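# Chapter 7: Picking Things Up

## Before you start

You will need your notes from Chapter 3 on joint angles and your team's logbook. If your class is following the Gandbridge course, you should also have finished the block-stacking exercise, as the marks for this chapter build on it.

So far your team has moved an arm from one position to another with nothing in the hand. In this chapter the hand has a job to do. The project that runs through it is called Ayaaba, and it was set up by students on the Gandbridge course who wanted a robot to put kitchen things away. They began with mugs and small plastic utensils. The work was done in an ordinary office kitchen with a sink, a rack and people nearby.

A kitchen is harder than a practice bench. Mugs have handles that can point any way. A wire rack has gaps that look much the same as each other. Steel reflects light, and pale objects on a pale worktop are hard for a camera to pick out. You will meet all of these problems in the exercises, even if your own team is working with a simple two-finger gripper and a washing-up bowl.

### One task, several views

The Ayaaba team used more than one camera. A camera at head height gives a wide view of the room and the hand. A camera near the wrist gives a close view of whatever the hand is working on, and it moves when the wrist moves. Read the pictures with this in mind and decide which view you would want for each stage of the task.
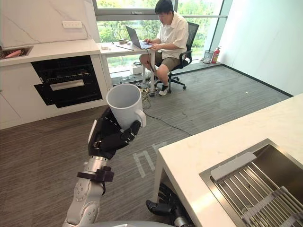
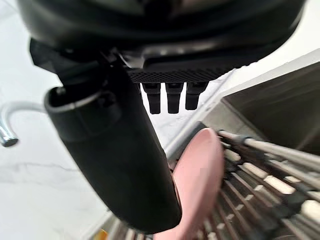
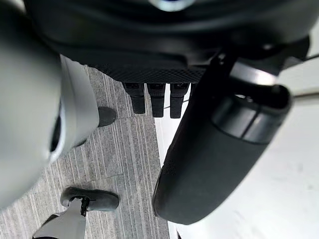 *Length of this opening: 700 words. Reading time: 3 minutes.*

Start with the mug. The fingers are round its body and the handle is free, pointing to the right. This is called a body grasp. The other common choice is a handle grasp, which leaves the sides of the mug clear but asks for much better finger placement. Note too that the mug is upright. If it had to go upside down on a rack, the wrist would need to turn, and your program would have to check that there is room for the turn before the arm gets near the worktop.

The close view of the pink object shows a different problem. It is against a black finger and over the rack, and the finger hides part of what lies behind it. Parts of the picture are blurred by motion as well. A program that looks for the edges of the object will have less to go on in a blurred picture than in a sharp one. Teams often deal with this by stopping the arm for a moment, taking a fresh picture and then carrying on.

The last picture has neither mug nor utensil in it. It has carpet, a stretch of white floor and a person's shoe. A wrist camera points wherever the wrist points, so a good part of any recording will be like this. Your program must be able to tell that there is no object to grasp, and it must not treat a shoe as one. Section 7.2 covers how to label pictures of this sort.

### Keeping a record

The Ayaaba team saved every attempt in Cladico, the logging program used in earlier chapters. They set themselves a target of 1000 saved attempts before the end of June. Your team does not need that many. What matters for your marks is that each entry is complete. Write down:

- the object and where it was placed at the start
- the grasp you chose
- which cameras were running
- what happened, including any drop or stop
- who was standing near the robot

Fill in the entry before you begin the next attempt. Entries written up from memory at the end of a session will be marked as incomplete.

If you are using the Udix worksheets, the blank log is on the inside cover. Copy the headings into your own logbook and leave a wide column for notes.

### What this chapter covers

- **7.1** Body grasps and handle grasps
- **7.2** Sorting and labelling camera pictures
- **7.3** Placing an object on a rack
- **7.4** Working safely when people share the room
- **7.5** Team project: clear a worktop

### Warm-up activity

Work in pairs. One of you closes your eyes and picks up an empty plastic cup from the table using only the thumb and two fingers. The other gives directions, one short instruction at a time, and writes each one down. Swap over and do it again with the cup on its side.

Compare your two lists. Underline any instruction that a robot could not follow as written, such as "a bit further" or "nearly there", and rewrite it using a distance or an angle. Keep the corrected lists in your logbook, as you will use them for your first program in Section 7.1.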